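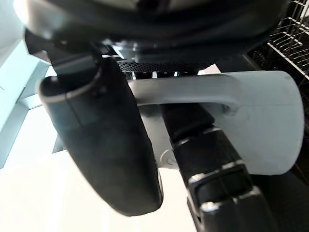 Close up, metal fittings and mesh strip.

Zudus in-sink dish rack - seven months in

Bought this in June after the old over-the-tap thing finally rusted through. Went for the dark grey. Wanted something that sits down in the right hand basin so I get my worktop back, because our kitchen is tiny and I was drying pans on the windowsill.

Measure first. Really. The listing says fits most double sinks and that's a bit hopeful. Ours went in with a small shove. My sister's didn't, hers is an older Plallside sink with sloping sides and the rack just rode up at the back. Sent back, refund took 11 days, no fuss.

Good stuff. Plates stand up properly, even the big ones. Drips go straight down the plughole so no tray of grey water to forget about. Doesn't slide. Lifts out in one go when you need the whole sink, say for the roasting tin.

Not so good. Mugs. There is nowhere for mugs, they lean on each other and fall over if you look at them. Cutlery pot is sold seperately and costs nearly as much as a decent tea towel set, cheeky. And limescale - we have very hard water and the rails go white within the week. Vinegar, old toothbrush, ten minutes. Fine but you do have to do it.
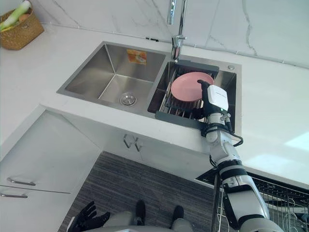 Snorradóttir: Had mine since last year, same problem with mugs. I put them upside down along the back where it's higher and they stay put, mostly. Would not use it for wine glasses though, lost two.

Good tip, have tried it, works for the short fat ones. Tall ones still go over.

Compared with the Trekesus one, which I had on loan for a fortnight: the Trekesus is lighter and folds flat, nicer for a caravan maybe. But it bends if you put a casserole dish in. This doesnt. Zudus claim 3,000 hours of something or other in salt spray, no idea what that means for my washing up.

No rust so far. One rubber foot came off, glued it back on.

Four out of five. Would be the full five with a cutlery pot in the box. Get the grey, the white one my sister had showed tea stains by the second day.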